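Remville Outdoors Forum > Camp Kitchen > Washing up without a sink

pinyonflat
We're taking our first long trip in July, 8 nights at the Britwood campground. The nearest spigot is a fair walk from the tent loops and there is no dish station. How do you all handle dishes? At home I run the tap the whole time, so I have no idea how much water to plan for.

tworutroad
Two basins. One with hot water and a little soap, one with clean water for rinsing. Wipe every plate with a paper towel before it goes anywhere near the water. Cups first, greasy pan last. A gallon and a half covers dinner for two people.

mudseason
I quit using basins. I put water in a spray bottle with a drop of soap, spray, wipe, spray again with plain water, done. It uses a quarter of what tworutroad is using and there's less to carry to the gray water drain.

tworutroad
Fine for a plate that had a sandwich on it. I wouldn't do it with a pan that had bacon in it. We tried spray bottles at Lashari and everything felt slick by the third day.
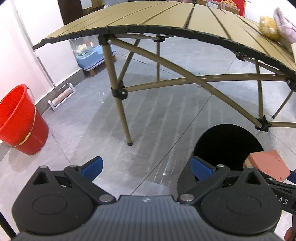 The other thing I'd say is to change the rinse water when it gets cloudy, even if you hate to use more. Soap left on dishes will upset your stomach, and that's a bad way to spend a trip.

kettle_248
Agree on the basins. Disagree on paper towels, because then you have a bag of greasy trash in bear country. Use a rubber scraper and put the scraps in with your food garbage. It all gets locked up together anyway.

mudseason
The bacon pan is one pan. Heat a cup of water in it, scrape, pour it through a strainer. I still don't need a basin.

pinyonflat
Does altitude matter? The upper loop is more than 3,000 feet.

kettle_248
Not for dishes. Water takes a bit longer to cool down enough for your hands if you boil it, that's all. Bring gloves.

ferrylanding
Check the rules before you go. Britwood used to let you scatter strained dishwater away from camp and I believe they changed that. At Itura you have to carry it to the drain by the restrooms. The sign is at the entrance and easy to drive past.

pinyonflat
Called the office this morning. Drain only, no scattering. I'm going with two collapsible basins and a scraper, and I'll bring a spray bottle for lunch dishes.

tworutroad
Good plan. Get a basin with handles if you have to walk it to the drain. The ones without fold in on you when they're full.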